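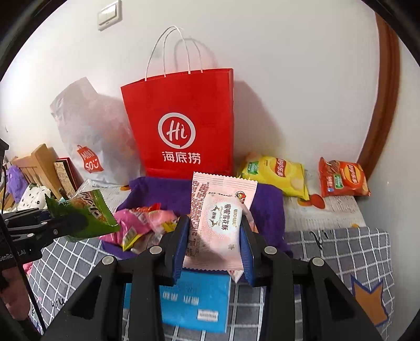 Snowflake crisp is the snack I push on everybody, and I finally have enough of it in the house to do something silly with. My plan is a snack bin swap box for my cousin's birthday in February, all individually wrapped stuff, dumped in a purple fabric bin so she can dig through it like a treasure chest. The pale pink packets are 喔喔雪花酥 in the original flavor (原味), and they're going in with a pile of other little bags, pink ones and yellow ones mostly. I also saved a big red 海底捞 bag with the white twisted handles, and I'm thinking the whole lot could travel in that. So, two questions! Do I stand the packets up in rows or just let them heap? And how long does this stuff stay nice once it's out of the big outer bag?
- pellska_pantry, January 2018

gunnbread
Heap! Heap heap heap. Half the fun of a snack bin is shoving your hand in up to the wrist and pulling out something you forgot about. Rows look like a store shelf.

Ferenc Barta
I'm going to disagree with gunnbread. I did a heap for my sister and all the small things sank to the bottom, and she thought I'd given her nothing but chips. Put the flat packets on edge along the back, like file folders, and keep the puffy bags in front. You can read everything and it holds a lot more than you'd think.

As for keeping, go by the date on each packet. Mine go soft in summer, so I keep them away from the stove.

gunnbread
File folders! Ferenc, it's a birthday!

drarora
Never had snowflake crisp, what is it like? Is it the marshmallow one? I keep seeing it at the store next to the haw flakes and walking past.

pellska_pantry
Oh you have to stop walking past it! The kind I know is crackers or little biscuits folded into soft marshmallow nougat, usually with nuts and dried cranberries and a dusting of milk powder on the outside. Chewy and crunchy together, and a bit salty from the cracker. I've made it at home too, with butter, marshmallows and milk powder in a nonstick pan on the lowest heat you can get. Dump the crackers in as soon as the marshmallow is smooth, then press it in a pan and cut it before it sets too hard. Mine never comes out as neat as the packaged kind but it's gone by dinner anyway.

brikow
If you're making it at home, let it sit 30 minutes before you cut. I waited over 60 once because the phone rang, and I needed my whole body weight on the knife.

drarora
OK, sold, it's on the list. Does it have to be cranberries? My kids pick them out of everything.

pellska_pantry
Not at all! Raisins, dried mango, or just more nuts. Dried strawberry is great if you can find it.

Ferenc Barta
Back to the box for a second. I wouldn't carry the bin inside the paper bag unless you've measured it. Fabric bins bulge when they're full and those paper bags rip at the corner first. Bring the bin flat and the snacks in the bag, then fill it when you get there.

brikow
Disagree, those restaurant bags are tougher than they look. I've had one in my closet forever holding wrapping paper. Put a piece of cardboard in the bottom and carry it from underneath.

gunnbread
Agree with Ferenc on this one, mark the calendar. Also, filling it at her place means she gets to help, and you get to eat the ones that "don't fit."

pellska_pantry
Ha, that settles it, filling it there. And I'm going to try 2 rows of the flat ones at the back and a heap in front, so you both get your way. Should I tuck the red bag in behind the bin when it's on the table? I like the red against the purple.

Ferenc Barta
Yes, leave it standing up behind. Put the card in it.

drarora
Report back please, I want to know what she grabs first. I bought the strawberries.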